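Montoya Glove and Gripper Build - Progress Report, August
Prepared by Sieglinde Eichhorn for Leilani Strickland
Budget line: shared workshop, bench and materials

1. Status

The handheld gripper and the sensor glove both record to disk. The gripper has its own wide-angle camera. The glove is tracked from outside by the fixed cameras, using printed markers. Both streams now share one clock, which was the main item left open in the last report.

Kenji Nakamura rewrote the logging program, Jalter, so that a dropped packet is flagged in the file instead of being filled in with the previous value. Older recordings were not converted. They are kept in a separate folder and will not be used for training.

2. Spending

Spent to date: $945. Of this, $580 went to the glove (sensors, connectors, cable, two sets of straps). The remainder covers the printed parts and the camera mount for the gripper. No money has been spent on the table or the chairs, which belong to the workshop.

3. Recording sessions

Glove and gripper work at the round table:

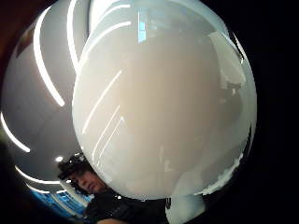
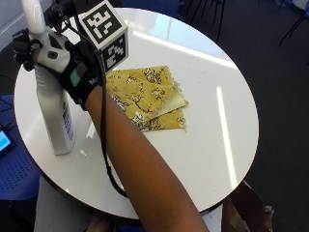
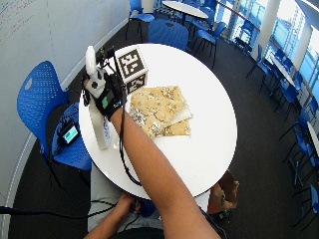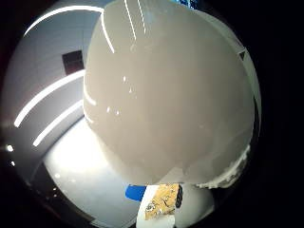
The marker code in Jalter still loses the glove more often than we want. We have 1,402 usable segments, and most of the rejected ones fail at the same point, when the hand turns and a marker face goes edge-on to the camera. Reaching for the tall white bottle at the left of the table is a useful test, as the forearm has to cross the tabletop and the cable goes with it. Booker Ostrowski has proposed a second fixed camera on the opposite side. I would prefer to try larger markers first - they cost almost nothing and need no new calibration.

Glare is the other problem. The tabletop is glossy and the ceiling strips show up in it. Exposure is now locked at the start of each session. A matte cover for the table is on the list but has not been bought.

4. Open items

Cable strain relief at the glove. The present clip, from Gornum, works loose under repeated wrist rotation. A printed replacement is drawn and not yet fitted.

Gripper finger pads. The current pads slip on smooth plastic. Two softer materials are to be compared with the same set of objects.

Calibration file. It is still edited by hand before each session and should be written by the setup script. Kenji has this.

5. Next period

Fit the strain relief and larger markers, then repeat the reach test with no other changes. If the rejection rate does not fall, I will ask for the second camera as a separate request. Booker needs a decision on the pad material by Monday in order to place the order with Kiment.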